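Dropped tools inside the cell: what does your written rule say?

flolmont_cells
Rewriting our lab's rules for work around an arm that shares floor space with people. The current text covers speed limits, stop buttons and cable routing. It has one line on hand tools: "Keep the area tidy." I want something an auditor can check. What do you have in writing?

weldseam85
Ours is a numbered list at the cell entrance. The parts that apply:

1. Any tool on the floor under or beside the arm is treated as an obstruction. No new motion is commanded until it is logged and cleared.

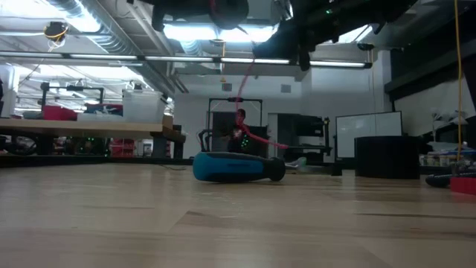

2. The person who picks it up holds the enabling device or has the arm locked out. Reaching under a paused arm does not count as locked out.

3. Tool count at start and end of shift. Missing tool, no handover.

4. Cables hanging from the arm are checked for slack before the first cycle.

tq_pruton
I would argue with 1. If the task is picking objects off the floor, the screwdriver is the workpiece and your rule stops production. The rule needs a defined pick zone. Inside the zone, listed objects are allowed. Outside it, stop.

weldseam85
Fair for a pick task. Then the object list has to be written down per task, and a maintenance screwdriver of the same type can't be on it. Otherwise you can't tell a workpiece from a tool someone forgot.

tq_pruton
Agreed on the list. Disagree on banning the type. Mark the maintenance tools with tape and keep the type.

nullspace9
Tape comes off. We shadow-board everything and it takes 2 minutes to check. Also, rule 4 is too weak. Slack at home position tells you nothing about slack at full reach. Run the whole path at reduced speed and watch the loop.

weldseam85
Good point on 4. I'll change it to full path.

flolmont_cells
What about people seated in view of the arm but outside its reach? Our draft says 100 cm beyond maximum reach, gripper and held object included.

nullspace9
A fixed number is easy to audit but you still need the calculation behind it. Stopping distance changes with payload and speed. Put the worst case in the risk assessment and tape that line on the floor.

flolmont_cells
Will do. Draft with a pick zone clause goes up in October. I'm leaving the tape versus shadow board question open for now.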